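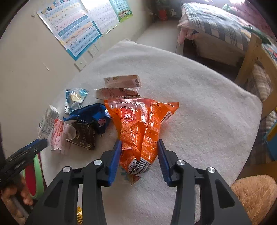 Snack packaging on a white cloth, with an orange packet and its barcode at centre.

The soft plastic wrapper remains one of the more difficult household materials to recover. It is light, easily creased and often printed on every panel, and kerbside services in the Wirnon district have never accepted it.

Since May, the district's trial program has asked participating households to keep their snack wrappers apart from other rubbish and return them at the Plustov depot. The trial began with 116 households and has taken in nearly 4,000 wrappers, from biscuit sleeves to single-serve sweets.

Sorting takes place by hand. Packets are emptied of crumbs, flattened where possible and grouped by colour, with darker films held separately. Labels in any language are accepted, and barcodes should be left intact, as they are used to record the product type.

Residents are asked to observe a limit of 40 wrappers per bag. Foil-lined coffee pouches and paper cartons are excluded. Bags may be left at the Bhuiyan Street entrance, where five collection bins are emptied each Friday.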